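Marnero Kitchenware Reuse Program
Progress report to the Drornness Fund, second reporting period
Prepared by Larasati Tjoa, program lead

1. Scope of this report

This report covers work from January through May. It addresses the three work packages funded in this period: intake and sorting, glaze screening, and the loan stock for community meals. Spending is reported separately on the Fund's own form and is only mentioned where it affects the schedule.

2. Status against plan

Intake and sorting is on schedule. Glaze screening is four weeks behind. The loan stock opened in April as planned, with a smaller range of bowls than we proposed.

The target for the full grant is 3,000 usable pieces of tableware recovered from closing restaurants, school kitchens and household donations. The milestone for the end of May was 500 pieces cleared for loan. We reached 400. The shortfall is entirely in bowls and comes from the screening delay described in section 4.

3. Intake and sorting

The sorting room was rearranged in February. Incoming crates now enter by the loading door and leave by the corridor, so unwashed and washed stock no longer cross. Sorting is done in two passes. The first pass removes anything chipped at the rim, cracked, or crazed over more than a small area. The second pass groups pieces by diameter and depth and ignores color.

The decision to ignore color was discussed at some length. Matching sets are easier to lend, but keeping them together held up shelf space while we waited for missing pieces. Since March, only white hotel ware is kept as sets. Everything else is lent as mixed stock.

Partition panels for the storage bays were specified in the original proposal as painted plywood. We asked for quotes on lighter sheet materials as well, and the change request was approved by the Fund in February. The bays are now divided, and shelf labels have been moved from the panels to the shelf edges, where they survive wiping.

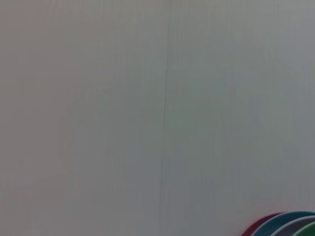 Meinrad Leitner asked at the March review whether dividing the bays had reduced the total storage volume, and whether the loss should be reported as a deviation from the proposal. It has reduced it slightly. We have recorded the change in the deviation log as minor, with no effect on the 3,000-piece target, as cleared stock now moves out faster than the proposal assumed.

4. Glaze screening

All colored and decorated pieces are screened for lead and cadmium release before they are cleared. The method is a surface swab on arrival, followed by a leach test on one piece from each batch that passes. Batches are defined by maker's mark where there is one and by form and glaze where there is not.

The delay has two causes. The supplier of the swabs, Stikico, changed the pack format in February and our first order arrived without the control strips. The replacement took three weeks. Separately, the outside laboratory closed its intake for a week in April.

Bowls were affected more than plates. Most of the donated bowls are unmarked, which produces many small batches, each needing its own leach test. Plates come in larger marked runs and clear quickly.

To recover the time, we have started to combine unmarked bowls into batches only when body, foot ring and glaze all match. Where there is doubt, the piece is set aside. Set-aside pieces are not lent for food use and are offered to the Kälin studio for mosaic work.

5. Loan stock

Loans opened in April to registered community meals. Borrowers collect in crates and return washed. The loan period is 3 days, which includes the day of collection. Mixed colors have been accepted without complaint by most borrowers, and two have asked for them by preference at children's meals.

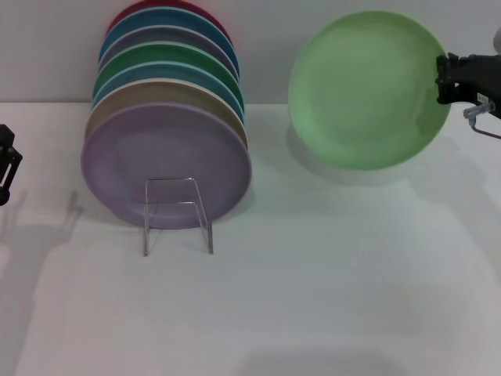
Could the loan period be longer? Mwajuma Massawe raised this on behalf of several borrowers who hold meals on consecutive evenings and have no time to wash and return between them. We propose to allow one renewal by phone, provided the crate is not already reserved. The booking sheet has been changed to show this, and the effect on availability will be given in the next report.

Breakage in loan has been low. Most damage is at the rim and occurs in stacking, so crates now go out with card dividers. The instruction sheet has been rewritten by Drahomíra Kopecký and reduced to one side of a page.

6. Next period

Screening of the remaining bowl batches, to be complete by the end of July.
Second leach test order to be placed with a fixed delivery date.
Loan renewals to run on trial through August.
Decision needed from the Fund: whether set-aside pieces passed to the Kälin studio may be counted as recovered. They are excluded from all figures in this report.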